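Open day at the Neves print house
24 September 2022
by Chia-jung Tsang

I registered for this visit in July, when my manuscript was still a pile of chapters with no order. Neves prints short runs for people who publish their own books, and twice in the year they open the doors to writers. We were 7 visitors. I came with my friend Tien-fu Lau, who writes cookbooks and asks more questions than me.

We started in the file room. Mhairi Forsyth checks every manuscript before it goes to the press, and she showed us on a big screen what she finds. Most of the problems come from the word processor. People make a chapter title by choosing a bigger letter and pressing the bold button, so the program does not know it is a title and cannot build the table of contents. She opened a novel with 60 chapters where each title was made by hand in this way. It took her two days to repair it. I felt a little ashamed, my own file is the same.

She also told us to decide the page size before we begin the layout. Tien-fu had done his whole book on letter paper and wanted it smaller. All his recipe tables would break, she said, and he became quiet for some time.

After that we went down to the machines. Chak-lun Ko runs the digital press and the glue binder. The noise is strong, and I did not understand everything, but I wrote down three things:

The grain of the paper should go along the spine, or the book does not like to stay open.
The inside margin must be wider when the book is thick.
Cream paper is thicker than the white one they use, so the spine on the cover file has to be changed if you change the paper.

He let us bend a finished copy and a bad copy. The bad copy cracked at once and two pages came out in my hand.

Lunch was sandwiches in the corridor. Princess Sison from the sales desk explained the prices there. The largest order they accept is 2000 copies, and for more she sends people to another printer. A paper proof is paid separately. I asked if I can skip it, and she said I can, but then mistakes in the file are mine to pay.

The last hour was for cover design, with a program named Terkideo. This part was too fast for me. There were not enough computers, and the person next to me was already at the back cover when I was looking for the text tool. I would have preferred a longer time with Mhairi.

Bring your file on a memory stick if you go, also bring a sweater, the paper store is kept cool. The bus stops in front of the gate, but the entrance for visitors is on the side street.

I have now changed all my chapter titles to real headings. It was one evening of work.
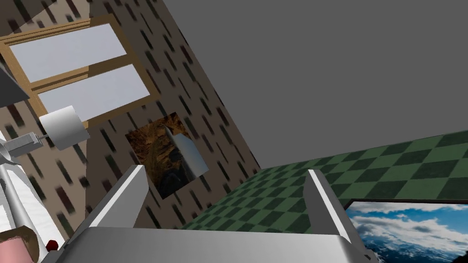 Beige wallpaper with short slanted dashes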